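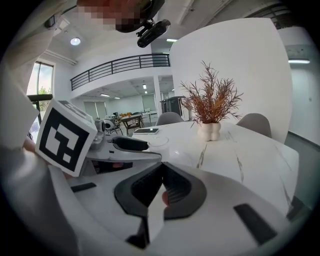
How Does a Gripper Hold Things?

Your hand can pick up a grape and then a heavy book. You don't have to think about it much. A robot needs a special part to do the same job, called a gripper.

The Tak gripper is a build from Clorik, a shared workshop where people make things together. Wulan Nair started it at home on January 5, 2021, and then brought the parts in. The kind we are talking about is held in a person's hand. The person does the moving, and the gripper does the holding.

The two parts that squeeze are called jaws. Jaws work in pairs, like your thumb and first finger. When they are open, they make a V shape. When they close, whatever is between them gets pinched.

Hard, smooth jaws let things slip. That is why builders put pads on them. Pads with small ridges grip better – think of the bottom of your sneakers. Wulan tried 14 pads before she picked a pair.

A good first test is something thin, such as a strip of paper. A thin strip is hard to hold because the jaws must close almost all the way.
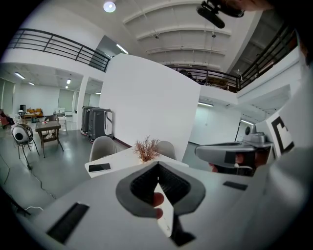 PARTS TO KNOW

Marker: a square with a bold black-and-white pattern. A camera can spot the pattern and a computer can work out where the marker is and which way it is tilted.

Body: the big outer shell. It keeps the small parts in place.

Camera: the "eye" of the build. It can be worn on a person's head or fixed to the gripper.

TRY IT YOURSELF

You need two craft sticks, a rubber band and a small eraser. Put the eraser between the sticks, near one end. Wrap the rubber band around the sticks and the eraser. Now squeeze the sticks just past the eraser and pick up a strip of paper with the long ends. Next, wrap tape around the tips with the sticky side in, and try again.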